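Ademir Paiva @ademirpaiva
June 28, 2018

1/ Today I went to the open day of Giraldo, in the old Jandum building. I promised some of you to write notes, so I write them here in small pieces.

2/ There were 12 visitors in our group, and we had to leave our bags at the door. The tour was for 2 hours. I stayed longer, and they were kind about it.

3/ First room: the arms that move boxes. It is fast and it is loud. I have seen this kind of work before, so I did not take many notes.

4/ Second room was the one I came for. The team of Citlali Esquivel works there with cloth. She told us that a box keeps its shape when you lift it, but a cloth has a new shape every time.

5/ I asked how many tries they make for one task. She said 500 before they change anything in the program. I had expected a smaller number.

6/ A man from Pirkard asked when it will fold a full basket of laundry. Citlali answered that she does not give dates for this. I liked this answer very much.

7/ What I did not know before: the choice of the point to hold is a big part of the problem. If the fingers take the cloth in the middle, the corners stay hidden below and the next step becomes difficult.

8/ The next open day is in July. Registration is by email and the groups are small, so please write early. If somebody from Likham wants to go together, send me a message.

9/ Last one, from the second room.
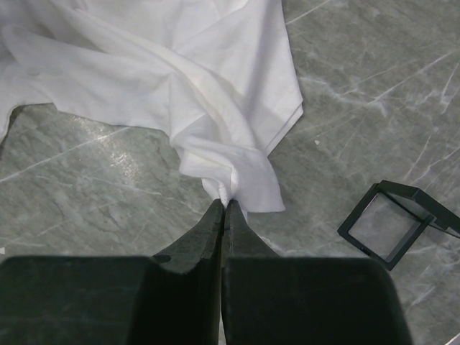 White cloth held between the two fingertips, on the marble surface. Giraldo open day.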